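Long shift at Starnmont, and my feet barely hurt – that still feels weird to write! The new arm (we all just call it Rai, it's on the sticker) has the basket table now, so I'm not bending and reaching all morning like I used to. I mostly watch, fix the odd snag, and do the ribbons by hand, which I always liked best anyway.

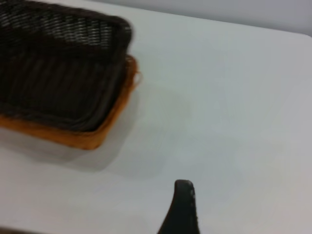
We got through 102 gift orders before 2, and the old target was 80. Great, except the packing end can't keep up, so guess where they want me next month. I said I'd think about it. I do miss the chatting across the table, though – two of us on that line now, and one wears earplugs. Anyway, soup's on, more tomorrow.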